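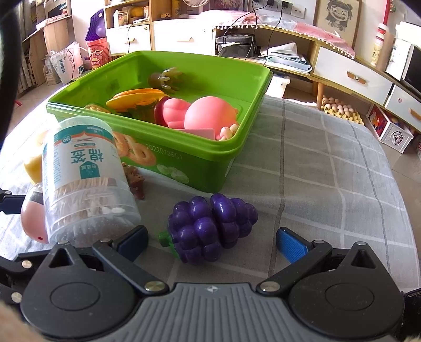
Wesberg pick cells, three months in

Posted by kiltline_2 on 2021-09-09

We moved mixed-item sorting at the Wesberg site to gripper cells in stages. Bench layout is the same as before: loose pieces on the cloth, green tub in the middle. Before the change there were 10 sorters on the line. Now there are 3 cell tenders and the rest went to packing or returns. Looking for notes from anyone who has done the same with Skitix controllers.

tarn_hollow

What happened to grade and pay for the people who moved? We lost two good sorters at Kiltness over that and the cell had nothing to do with it.

kiltline_2

Grade held until October, then reviewed. Tenders get an allowance. Packing does not.

R. Van Dusen

Then October is your problem, not the controller. On our line the tenders also inherited every odd item. Rounded pieces like the purple grapes are the ones I would watch - finger opening has to be set against the widest part and the stem side gives a different contact. Someone has to know that, and it was the sorters who did.

mgallop

Disagree. Contact settings belong in the recipe. If a tender has to remember which side the stem is on, the recipe is unfinished. At Gallagher we had 25 recipes and the tenders did not edit any of them.

R. Van Dusen

And who wrote the 25?

mgallop

Engineering, with two former sorters on loan.

R. Van Dusen

So the sorters did.

mgallop

On loan, at sorter rate, yes. I did not say it was fair.

tarn_hollow

Back to the question. Skitix fault log is fine but the default stop is too sensitive for soft fingers. Raise the threshold in small steps and log each one. Also rotate the tenders. Ours sat watching for a full shift and by the end were slow to respond to a stop. Two hours on, then a spell in packing.

kiltline_2

Rotation would mean paying the allowance to packing as well. I will ask. Which firmware are you on for the threshold setting?

tarn_hollow

Will check when I am back on site. The menu moved after the last update.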